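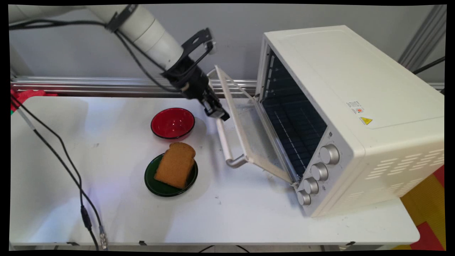

Seit Februar steht bei uns in der Betriebsküche von Flillport ein Roboterarm. Ein kurzer Zwischenstand aus der Frühschicht.

Der Arm übernimmt die Toaststation: Ofentür auf, Brot rein, Brot raus, auf den Teller. Die Software heißt Jiluleck, eingerichtet hat das Ganze Kneath.

An normalen Tagen gehen bei uns 700 Frühstücke raus. Toast war immer der Posten, den keiner wollte - heiß, eintönig, ständig bücken.

Gestrichen wurde keine Stelle. Wir sind weiter zu neunt. Zwei von uns wurden aber umgesetzt, von der Ausgabe in die Vorbereitung, und das fanden nicht beide gut.

Neu ist die Aufsicht. Wer Dienst am Arm hat, bleibt in der Nähe und greift ein, wenn er an der Tür hängt. Dafür gibt es 50 Cent mehr die Stunde. Der Betriebsrat wollte mehr.

Die Schulung dauerte 7 Stunden, davon viel Sicherheit und wenig Praxis. Den Neustart haben wir uns selbst beigebracht.

Nächster Schritt wären die Suppenschalen. Termin gibt es noch keinen.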